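Minutes, Household Automation Working Group
Held Sunday, July 29, 2018, back office, Bestotmont
In the chair: Silviu Sârbu. Also present: two members from Nuvbridge, one from Matex. Apologies from Gavrilă.

1. Minutes of the April meeting
Approved with one fix. "Tidies a room" now reads "puts items in a drawer."

2. Drawer chore

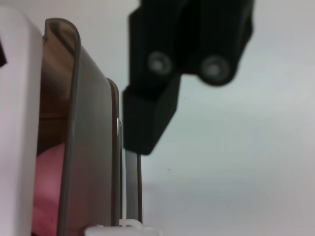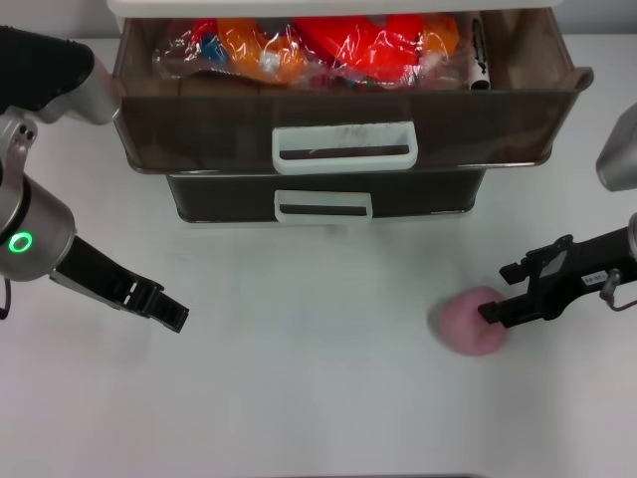
Item 2. First picture: close view past the gripper. Second picture: drawer unit with the upper drawer open, pink ball on the table.

The chair asked what a home buyer would get out of this. Nuvbridge said putting small things away is one of the chores people complain about most, and that a drawer makes a fair first test. The chair said it is a fair test of a drawer. In a house the drawer is stuck, or it is full, or the thing that belongs in it is under the couch.

Matex pointed out that the upper drawer already holds toys in clear plastic bags and a marker standing against the side wall. Crinkly bags catch the light and shift when touched. Matex wants to know what happens when the ball has to go in on top of them and the drawer then has to close. Nuvbridge said closing is a separate step and will be scored separately. The chair did not like this. A person who leaves the drawer open has not finished the chore.

There was a long exchange about who sets the table up before each run. If someone has to lay everything out by hand, that time should go on the sheet. Agreed, Nuvbridge objecting.

3. Claims in the draft leaflet
The draft says the system is "ready for the home." Struck out. Nuvbridge offered "nearly ready." Also struck out. The wording is held over until there are results from a table none of us has arranged.

4. Trial plan
Matex proposed 100 runs in a row with no resets by hand other than returning the item to the table. A dropped item counts as a miss even if it is picked up later. Carried.

The chair asked for a person to do the same 100 runs, for comparison. Nuvbridge called this unfair. Carried anyway.

5. Shop floor
Bestotmont's stockroom has 1579 bins. The Matex member asked if any of the drawer work would carry over to restocking them. Nuvbridge thinks so in time. The chair asked for that in writing with a date on it. No date was given.

6. Actions
Nuvbridge: score sheet with a setup time column and a closed drawer column.
Matex: second drawer unit, a stiffer one if it can be found.
Chair: send these minutes to Gavrilă and ask for a view on item 4.

Next meeting to be called when the runs are done.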